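Skeredar opens its office floor for robot lessons

Tuesday, June 19, 2018

I spent my morning at Skeredar watching people teach a robot how to put away the filing, and I'm still a bit giddy about it. (My own filing is a disgrace, so I took notes for two reasons.)

The project is called Jivotero, and the idea is pretty simple to explain. You don't write the robot a set of instructions for opening a cupboard. You put on the controls, you drive its arms through the whole job yourself, and everything you do gets saved for it to learn from. Then you do it again. And again! The team is up to 2,013 runs since last November, and 377 of those are cupboard doors alone.
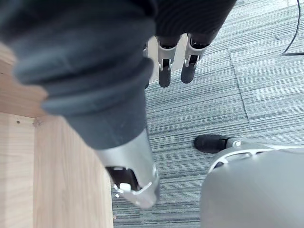

Widad Khalaf runs the sessions, and she let me have a go after lunch. I was hopeless. My hands wanted to hurry and the arms wouldn't have it -- there's a little lag you have to get used to, and I kept reaching past where I meant to stop. She told me most new drivers need 12 tries before they stop fighting it. I got through four and handed the controls back.

What surprised me was how much she cares about the clumsy runs. If a driver fumbles a door handle and recovers, she keeps the recording, fumble and all, so the robot has something to go on when it makes the same mistake. Only the ones where a driver gives up go in the bin.
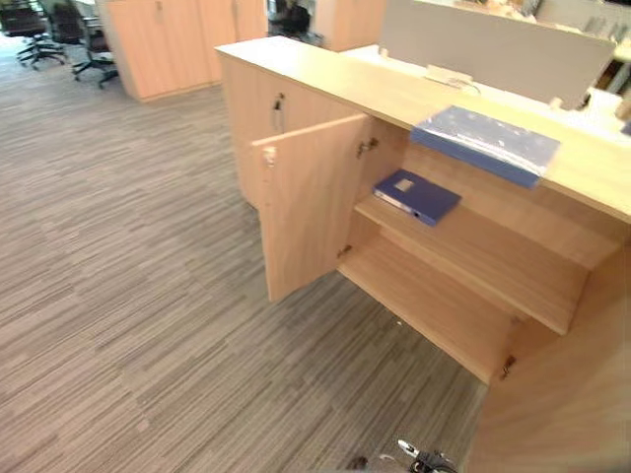 Wissam Sayegh looks after the office jobs, meaning cupboards, folders, box files, that sort of thing. He picked ordinary office furniture on purpose, and his favourite part is changing things up between runs: a door left open a bit wider, a folder turned on an angle. "If it only ever sees a tidy office, it'll only work in a tidy office," he told me. Fair enough. It would never cope with mine.

Next up is a second site at Chamoun, where a fresh group of drivers starts training in November. Widad is still looking for people for the evening shifts, no experience needed, and left-handers are especially welcome -- she's got hardly any on the roster.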